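3.2 Place-Setting Layouts and the Scoring of Intermediate States

Each layout was built on a white rectangular tabletop with pale walls on the far side and to the left and right.
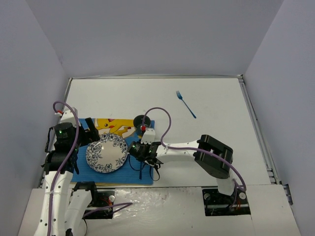
Figure 4. Intermediate state of a one-person setting: plate, cup and one utensil on the placemat, fork on the open table.

The setting used throughout this section consists of five items: a placemat, a plate, a cup, a fork and a second utensil. We chose a child's setting over a formal one for two reasons. First, it is small enough that every item has only a few plausible positions. Second, informants in the household survey (Section 2) described the child's place as the one most often set by different members of the family, and therefore the one on which their habits could be compared. The placemat in Figure 4 is blue, finely ribbed and printed with a Pikachu character; the plate is round, with a cream-white center and a dark blue floral rim. The two were deliberately left unmatched, in keeping with the mixed sets reported by most of the surveyed households.

The placemat defines the reference area. All positions are recorded relative to its edges and not to the edges of the table, so that a setting placed well to one side of the table is scored in the same way as one placed in the middle. In Figure 4 the mat lies on the left half of the tabletop, near the front. An item is coded as "set" if it rests on the mat, "pending" if it rests on the table outside the mat, and "absent" if it is not on the table. Under this rule the state in the figure is coded with the plate, the cup and the dark blue utensil as set, and the fork as pending.

The rule ignores orientation. This matters mainly for the fork, which may be put down at any angle while it is pending. In Figure 4 it lies diagonally, tines to the upper left. A separate alignment score is computed only for utensils coded as set, and it records the angle between the handle and the nearer short edge of the mat. The utensil to the right of the plate, lying vertically, is typical of the positions that receive a high alignment score. Where part of an item is hidden from the overhead or side view, the coder scores the visible part and marks the record as partial.

The print on the mat raised a question during the pilot phase. Belmonte and Tipoki had suggested that a printed figure would act as a cue to orientation, with people turning the mat until the character faced the seated person. We therefore recorded the direction of the print as a separate variable. In Figure 4 the character lies sideways, its head to the left, and the plate covers part of it. Pilot participants who were asked to set the table from memory gave little weight to the print once the plate was down — the rim of the plate, not the drawing, served as their guide for the remaining items. We kept the variable but did not use it in the main analysis.

Cup position was coded by quadrant. The upper right quadrant, as in Figure 4, was the default in our instructions. Cups placed on the mat but touching the plate were coded as set with a contact flag, as several informants considered such a position unsafe for a young child.

The final collection contains 3,013 coded states drawn from 285 layouts. Two coders, Wiriya and Bautista, worked independently from the same written guide. They disagreed on 54 states, and Magbanua resolved each case without access to the original codes. Most disagreements concerned utensils lying across the border of the mat. The guide was revised to assign such items according to the position of the handle end, and the affected layouts were coded again in full. Of the 54 states, 7 could not be resolved under the revised rule and were excluded.

Intermediate states such as the one in Figure 4 are of particular interest for the order analysis in Section 4. A state with one pending item can be reached by more than one sequence, and a single view does not show which. We therefore report order only for layouts in which every state was recorded, and treat isolated states as evidence of arrangement alone.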